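Club news: a good finish to the season for the second eleven

Well, what an afternoon that was at Brerside! Our second eleven went over there needing a win to stay in the top half of the table, and I don't think many of us slept well the night before. Encarnación Carrasco won the toss, chose to bat, and then watched two wickets go in the first three overs. Luckily Necati Erdem was in one of his patient moods – he left everything wide, ran hard between the wickets and reached his 100 just before tea, to a lot of noise from the deckchairs.

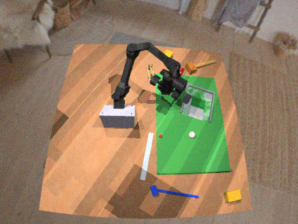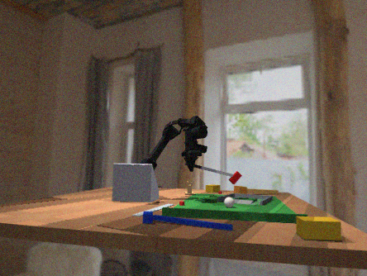
BODASBRIDGE, November – We finished on 283, a very decent score on that slow pitch, and Brerside never quite caught up with it. Ott Krūmiņa bowled beautifully from the far end (four wickets, and a catch dropped off him too, poor man), and they were all out for 200 with the light starting to go. Thank you to our hosts for a lovely tea and a very friendly game.

Indoor nets begin this month at the Paredes hall, and Aitana Collado is looking after the list, so do let her know if you'd like a place. New players are always welcome, and so are old ones who have been meaning to come back!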